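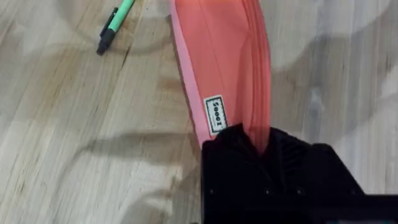

Figure 9. Pen and pink flexible item on the wooden work surface.

Section 2. Clearing and Sorting the Work Surface

This section applies to all shared desks and tables at the Skenmont and Kramer study rooms. It should be completed at the close of each session, before the surface is wiped.

2.1 Remove small items first. Collect pens, pencils, clips, and erasers, and place them in the Jetero desk tray. Lay pens flat with the tips facing the same way.

2.2 Check that each pen is closed. A pen with a missing cap goes in the discard cup, not in the tray.

2.3 Pick up soft or folding items by the rim. Support the folds with the other hand and set the item in the upper bin.

Note: Soft items may be stored folded. Do not stack books, staplers, or other heavy supplies on top of them.

2.4 Leave all labels in place. If a label has come loose, put it in an envelope, write the desk number on the front, and hand it in at the supply counter.

2.5 Wipe the surface with a damp cloth, following the direction of the grain. Dry it at once with a second cloth.

CAUTION: Do not use bleach or scouring pads on wood. Light rings and brown stains that remain after wiping are to be reported on Form 285 - they should not be scrubbed or sanded.

2.6 Return the tray and the bin to the Dimulico cabinet. Close both doors fully.

Items left unclaimed for 43 days are moved to general supplies. For replacement trays and bins, see Section 9.

Revised February 18, 2022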